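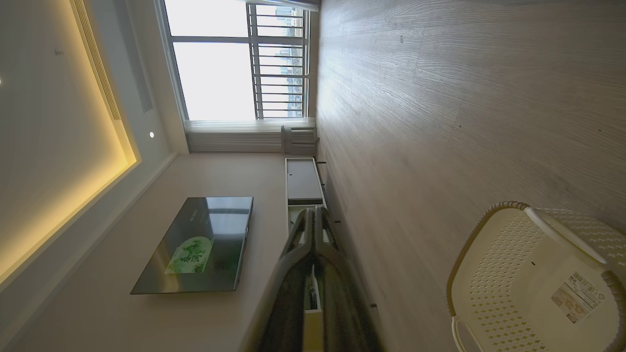 Ventana grande, luz cálida en el techo y el cesto de la ropa. Hoy toca hablar de lana.

Me habéis escrito unos cuantos preguntando cómo lavo los jerséis de lana en casa, y como no sé contestar nada en dos líneas (quien me conoce lo sabe), abro hilo. Poneos un té, que me enrollo.

Aprendí a la fuerza. El primer invierno que pasé en Arklow me compré un jersey de ochos precioso, gordo, de los que pican un poquito en el cuello, y lo metí en la lavadora con las toallas. A 60. Salió del tamaño de un niño de tres años y tieso como una alfombrilla. Lloré, no os voy a mentir.

Mi vecina de entonces, Éabha Madigan, me vio con el jersey en la mano y me dijo que eso se llama fieltro y que hay gente que lo hace adrede. Luego me enseñó a lavar lana como la lavaba su madre, y llevo 9 años haciéndolo igual, con cuatro retoques míos.

Lo primero, que parece una tontería: la lana se lava poquísimo. Yo a un jersey grueso le doy un lavado a mitad de temporada y otro antes de guardarlo en junio. Entre medias lo dejo una noche extendido cerca de una ventana abierta y se le va casi todo, hasta el olor a fritanga. Las manchas, sueltas, con un paño húmedo y paciencia.

Cuando ya toca de verdad: un barreño grande, agua a 20 grados y una cucharada de jabón para lana. Una cucharada, eh, que yo antes echaba un chorro generoso y luego me pasaba la tarde aclarando espuma. El agua de lavar y la de aclarar, a la misma temperatura, eso Éabha lo repetía muchísimo.

Metes el jersey del revés, lo hundes con las manos abiertas y lo dejas quince minutos. Sin frotar. Sin retorcer. Si el puño está sucio lo aprietas un poco con los dedos y ya. Es una tarea muy agradecida para poner la radio, la verdad, yo les tengo cariño a esas tardes.

Para sacarlo, las dos manos por debajo, como si levantaras a un gato dormido. La lana mojada pesa una barbaridad y si la coges por los hombros te quedan unas mangas de orangután. Por curiosidad pesé una vez el mío en seco: 451 gramos. Mojado no llegué a pesarlo, me goteaba todo por la cocina y me entró la risa. 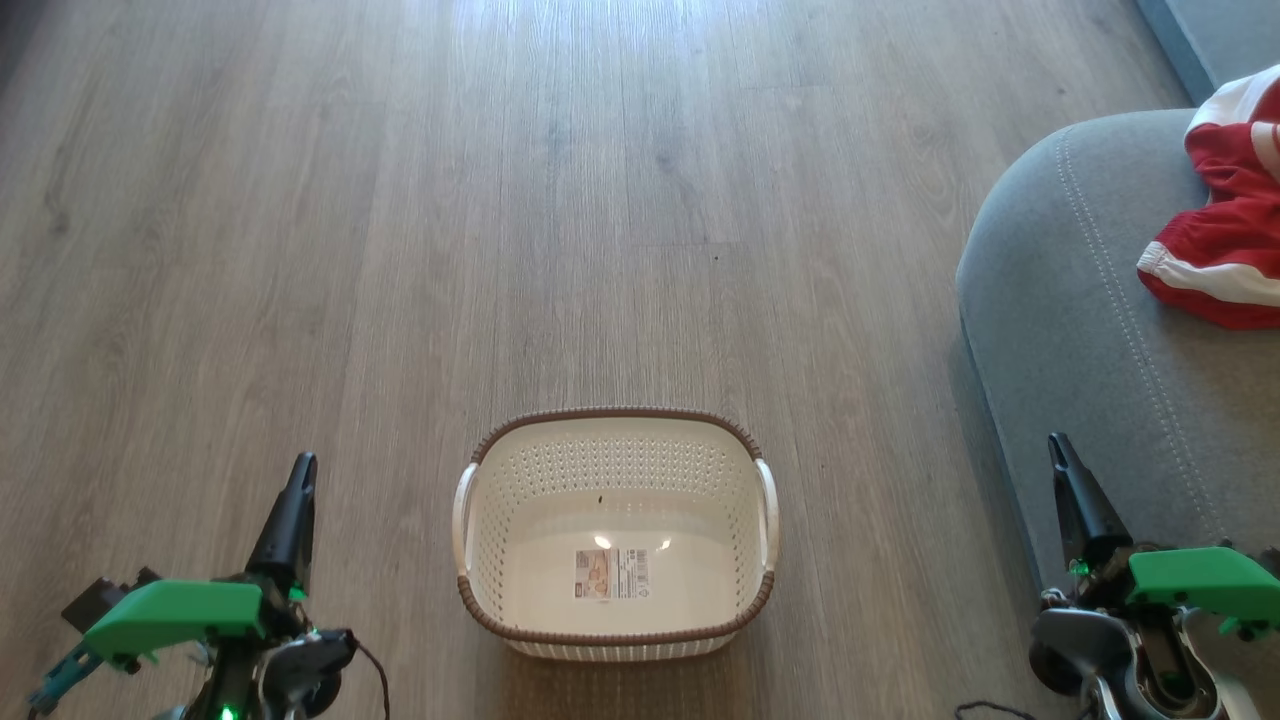
Después viene la toalla, que es mi parte favorita. Extiendes una bien grande, pones el jersey encima, lo enrollas todo como un brazo de gitano y aprietas a lo largo. Yo me arrodillo encima, con muy poca elegancia. Si la toalla queda empapada, repito con otra seca.

Y a secar en plano, siempre en plano. Sobre una rejilla si tenéis, y si no, sobre otra toalla, dándole la vuelta al día siguiente. Lejos del radiador. Antes de dejarlo le doy forma con las manos: bajo, puños, cuello, los ochos bien colocaditos. En invierno, con la humedad que hay aquí, me tarda dos días largos y a veces tres.

Me preguntaba alguien por el programa de lana de la lavadora. Pues mirad, si la etiqueta de la prenda dice que sí, adelante, yo lo uso para los calcetines y para las camisetas finas de merino. Con los jerséis tejidos a mano no me atrevo, sigo traumatizada por el de ochos.

Las bolitas. ¡Las bolitas salen y no pasa nada! No significa que la lana sea mala. Se quitan con el jersey seco, sobre una mesa, con un peine de los de lana y pasadas cortas en una sola dirección. Bajo las axilas con cuidado, que ahí es donde se adelgaza el punto.

Polillas, el tema que nos quita el sueño. Guardad todo limpio, que lo que les gusta es el rastro de piel y de comida. Bolsa de tela tupida o caja bien cerrada. La lavanda huele de maravilla y la pongo igualmente, pero confío más en sacudirlo todo y revisarlo un par de veces durante el verano.

Si ya tenéis agujeritos, a zurcir. Yo iba los martes a un taller en Cudstead que daba Brendan Costello, en la sala de arriba de la mercería Cullinane, y allí aprendí a zurcir con un hilo de otro color para que se viera. Mi primer zurcido parecía una araña aplastada. Lo llevo en el codo de la chaqueta gris y no lo pienso deshacer.

Brendan nos contó que en la mercería tenían fichados más de 2.000 botones distintos en cajoncitos de madera, y yo salí de allí con seis que no necesitaba. Si alguien pasa por Cudstead, que pregunte por los de asta. Y que me mande foto.

El jersey encogido, por cierto, no acabó en la basura. Lo corté (ya no se deshilacha cuando está así de apelmazado) y saqué una funda para la bolsa de agua caliente y una mantita para Ollo, mi perro, que la arrastra por toda la casa desde entonces.

Me dejo cosas seguro. Me falta hablar del mohair, que es otro mundo, y de qué hacer cuando un jersey os queda grande después de lavarlo. Si queréis hago otro hilo el fin de semana, decidme cuál os interesa más.

Ah, y la que preguntaba por el vinagre en el último aclarado: yo le echo un chorrito si me he pasado con el jabón. El olor se va al secar.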